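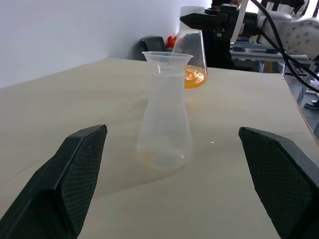

June 22, 2018

Open day visit from Clarnmont. Valentina ran the demo, I took notes, Baltasar kept people off the cables. Task was the two-arm pour with the orange dye solution, run 3812 in the log.

Setup: two arms, one table. Dye flask on the right, squeeze bottle in the middle for topping up. We kept the plastic flask as the receiver and left the glass one for the dye. Pads on both grippers are the textured ones from Konov. They still pick up dust – wipe them before each session, and write it on the checklist this time.
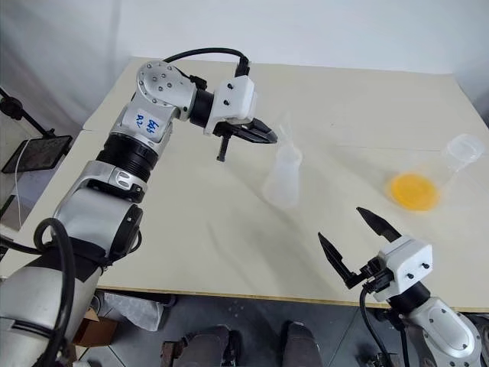

Four visitors at a time is the most that works on the front side. More than that and the ones at the back see only elbows. Amancay suggests turning the table before the August visit. I would sooner move the tablet stand, but we can try both.

Questions I couldn't answer: grip force on an empty plastic flask (Octavio has the numbers, ask him), and whether the arms share one clock or two. Eulalia thinks one. Check.

To do:
Tie up the loose cable on the right arm.
New labels, printed, same way up on both arms.
Get the box and plastic bag out from under the table.
Send Clarnmont the log for 3812 – Valentina has the address.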